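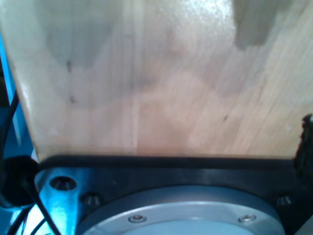 Esatero Wrist Views, release 5, is the evaluation set for the Fallora port localizer. It holds 2,282 training images and 108 held-out images, all from cameras on the arm. The localizer runs on every image, including those with no port to find. Where a pale wooden board fills most of the view and the flange shows at the bottom, the correct output is an empty list. Earlier weights fired on the countersunk holes in the black mounting plate, so hole regions are now masked before scoring. Glare on the wood is left uncorrected.

Labels are stored one JSON file per image. Fields: ports, cable_axis, boot, self_mask. Coordinates are normalized to image width and height. Unlabeled fields are null — do not read null as absent. 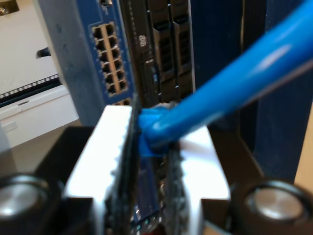
cable_axis is a polyline drawn from the boot toward the free length of cable. Points may fall on blurred sections and carry a lower weight there. With a blue cable against the blue front panel of a switch, color thresholds alone are unreliable; the baseline in tools/axis uses edges plus the finger pads as a prior. Ports partly hidden by the gripper are labeled with occluded=1.

Known issues
Hendricks loader drops self_mask on resize. Fixed in the Skumbridge branch, not merged.

Last updated 20 Jun 2018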